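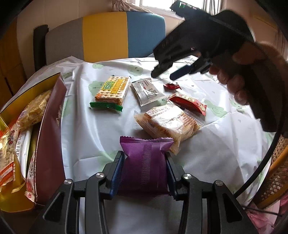 Panicker Mixed Snack Assortment

Item PS-24
Sold by Plisitz Pantry Supply

An assortment of individually wrapped snacks for break rooms, waiting areas, party tables and lunch boxes. Crackers, puffed-grain bars, small candies and other single-serve packets come together in one carton. Everything inside is sealed in its own wrapper, so you can set out as much as you need and put the rest back on the shelf.

The assortment is packed by hand at our Vumstead warehouse. Most of the items are imported from China and keep their original wrappers, with Chinese print on the front. An English ingredient label covering every item is packed on top of the carton. Please keep that sheet if you plan to empty the snacks into a bowl or drawer, as the smaller packets don't have room for a full English label of their own.

What's in the carton

Square crackers. Thin, golden, lightly salted. Packed flat in rectangular packets. They go well with tea or soup.

Puffed-grain bars. Crisp and a little sticky, sweetened with malt syrup. These come in clear bags and are the bulkiest thing in the carton. They crush easily, so store them on top.

Twist-wrapped candy. Small hard candies, mostly fruit flavors. We use them to fill the corners of the carton — expect to find them at the bottom.

Assorted packets and sachets. The remaining items change with what we have in stock. Past cartons have had seaweed rice rolls, sesame thins, roasted broad beans and haw flakes. Wrapper colors change too, and a purple packet in one carton may hold something different from a purple packet in the next. Go by the name on the label sheet.

Sizes

Small: 24 pieces. Fits a desk drawer or a kitchen shelf.
Large: 132 pieces. Ships in a double-walled carton with a fold-down front, so it can sit on a counter and be used as a dispenser.

Both sizes use the same mix. We don't make up cartons of a single item from this listing. For one kind of snack only, see the Butier cracker case and the Butier grain bar case, which are listed separately.

Allergens

The assortment contains wheat, soy and sesame. Some items contain milk, egg or peanuts. All items are stored and packed in the same room, and we can't make up a carton that is free of any one allergen. If you are buying for a school or a child care center, please check your own rules before ordering.

Storage

Keep the carton in a cool, dry place out of direct sun. A closed cupboard is fine. Don't refrigerate it. The earliest best-by date in the carton is written on the side in marker, and individual dates are printed on the packets. We don't ship anything with less than 5 months left.

Once a packet is opened, eat it the same day or move it to a jar with a tight lid. The crackers go soft quickly in humid weather. The grain bars hold up a bit better but will stick together if they get warm.

Opening the packets

Packets with a crimped or serrated edge tear best from the edge, down and across. For the clear bags, use scissors if you want to keep the bag usable — they tend to split down the side when pulled. Candies untwist from either end.

Shipping

Orders placed before noon go out the same day, Monday through Friday. In July and August we hold any order with chocolate items until the weather cools, but this assortment has no chocolate and ships all year.

Cartons that arrive crushed will be replaced. Send a photo of the outside of the carton and one of the damaged packets. A few broken crackers are normal and aren't covered.

Bulk orders

For events and office accounts, write to Freya Wainwright in the order office. She can quote on anything up to 3,000 pieces from stock. Larger orders need extra time, and the mix may have to be changed to fill them. Questions about ingredients go to Elsie Dunmore, who keeps the label sheets and can send you the current one before you buy.

Related items

Butier cracker case
Butier grain bar case
Panicker twist candy, loose, by the bag
Countertop snack rack, wire, three tiers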